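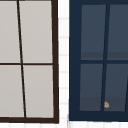 To: Omum Users list
From: Vollari Laboratory, Simulation Support Desk
Subject: Re: Gripper offset in the kitchen cell after the July update

Dear list members,

Thank you to the site that raised this question. The original message is quoted in part, and the desk's reply follows it. Sites that run the simulated kitchen cell with the Trullent arm model are asked to read the whole reply before changing any settings.

> After installing the July update we see the gripper stop short of the
> plate on the counter behind the sink. The fingers open as they should,
> but the closing point sits to one side of the rim. Reaches into the
> sink basin seem less affected. We have reloaded the cell twice and
> cleared the stored poses, with no change. Our site uses the Sandhu
> finger set. Is this a fault in the arm model, or did we miss a step
> in the setup? We would also like to know whether episodes saved
> since the update can be kept.

The desk has reproduced the behavior on its own installation. The arm model is sound. The July update replaced the tool file for the Sandhu finger set, and the new file measures the closing point from the wrist plate. The earlier file measured it from the palm. Cells that were set up before the update still hold the old offset, so the two values are added together when the cell loads. Clearing the stored poses does not remove the offset, and it need not be repeated.

The error turns with the wrist. Reaches into the basin are made with the wrist close to vertical, and most of the error then falls along the line of approach, where the contact check absorbs it. Reaches across the sink to the far end of the counter are made with the wrist tilted, and the same error appears to the side. This agrees with what the site reported.

Please correct the cell in the following order.

1. Close all running episodes and stop the cell server. The tool file is read only when the server starts, and a change made while it is running will be lost without a warning.

2. Open the cell settings and find entry 613, the tool offset. Make a written note of the present values, then set all three to zero. Leave the rotation values as they are.

3. Confirm that entry 1044 names the Sandhu finger set. A few older cells still name the generic gripper here – they will load and move normally, but the fingers will close on the wrong point.

4. Restart the server and load the sink layout with the far plate in its standard place. Bring the gripper over the plate with the fingers open and hold it there. Check the position of the fingers against the rim from the overhead view and again from the side view before giving the close command.

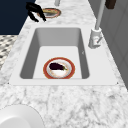
5. Close the fingers on the rim, lift, and return the plate to the counter. Run this check 20 times with the start pose varied. A corrected cell should complete every run. If any run fails, keep the log and go no further.

6. Repeat the check with an object inside the basin. Watch for contact between the wrist and the faucet, as the spout is a solid body in the collision model and the approach path will have moved slightly once the old offset is gone.

Saved episodes

Episodes recorded since the update may be kept if they store joint positions. The joint record is correct, and the desk's replay tool will work out the closing point again from the corrected settings. Episodes that store only tool positions should be set aside. Please do not try to correct these by subtracting the old offset – the result is wrong wherever the wrist has turned.

Routine care of the cell

Sites are reminded that the tool check belongs after every update, including those whose notes do not mention the gripper. The desk also recommends keeping a dated copy of the cell settings outside the installation folder. The update program overwrites the copy kept inside it.

A revised tool file with a load-time warning is in preparation and will be announced on this list. Until then the steps given here apply to all sites using the Sandhu finger set. Sites using the generic gripper need take no action.

Reports of failed checks should be sent to the desk with the server log, the values noted in step 2, and the name of the layout in use. Please send logs as plain text files. Screenshots of the log window cannot be searched and will be returned.

Simulation Support Desk
Vollari Laboratory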